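What I Would Budget Differently for a Second Station

Posted 2023-10-13

Our first data station has been running since September, and the money for a second one has been approved. I spent most of this week on the spreadsheet for it. Imre Bíró asked me to write down how I got to the numbers, so I am putting it here where other people can use it too.

The first budget had two big lines in it, the hand-held grippers and the computer. Everything else went under "misc." That was my mistake. By the time the station was usable, misc had grown to 66 percent of what we paid for the grippers, and I had to go back to Tamara Maksymiv twice to get purchases signed off. She was patient the first time.

Grippers

We use hand-held ones, a left and a right, both wired. I looked at wireless again for the second station and decided against it. Flonell quoted me a battery version, and the price was fine, but then you need chargers, spare packs and a shelf to keep them on, and you lose time at every swap. Cables get in the way a little. People get used to it within a day.

What I did add this time is one spare gripper. The lead time at Flonell is 13 weeks. If one goes down without a spare, you have a table and a computer and nothing to do with them.

The table and the floor

Buy a small table. Our first idea was a big workbench, and Yaryna Dmytriv talked me out of it, which saved money and floor space. For the tasks we do (pouches, cases, small boxes, folding cloth) a square top is plenty, and everything stays within reach of both hands. A light, plain wood-grain surface also makes a dark object easy to pick out.

Get one with a cable hole in the top even if you don't plan to use it. Metal clips at the front edge cost almost nothing. The floor mat was a late purchase and I would now put it on the first order. Have the station numbers printed on the mats from the start. Stick-on numbers peel, and then the log sheets stop matching the stations.

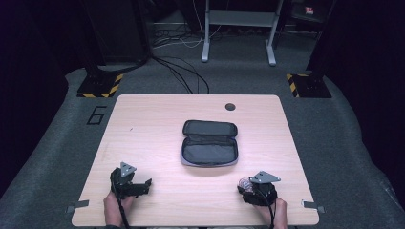
Posts, curtains and cables

I got two quotes for the upright posts and their bases. Hrynyshyn was cheaper, Clendutard could deliver sooner. We went with Hrynyshyn and waited. Pay for the hazard striping on the base plates. Elibariki Kinyua walked into an unstriped one during setup and we ordered the striped ones the same afternoon.

Dark curtains are worth the money if you share a room. Measure before you order, including how far the fabric will spread at floor level. I measured only the rail.

Cables were the line I got most wrong. I had budgeted for the ones in the drawing. Then there was power, network, extensions for both, and a few more that somebody needed on the day. For the second station I have put in 100 meters of mixed cable plus floor covers for it. The covers are still missing on the first station and it shows.

Things to handle

This is the line people forget. You need objects, and you need to replace them. Zippered cases wear out at the zipper, so I buy them in packs and keep a box of unopened ones. It is a small amount each month but it never stops, so it belongs under running costs and not under setup.

Where it stands

The order for station two goes to Hinlow next, since they handle our purchasing. I am still waiting on a shipping price for the posts. Stepan Skoryk wants to know if the second computer can be a cheaper model, and I don't have an answer for him yet. When the invoices are in I will post the planned and paid columns next to each other.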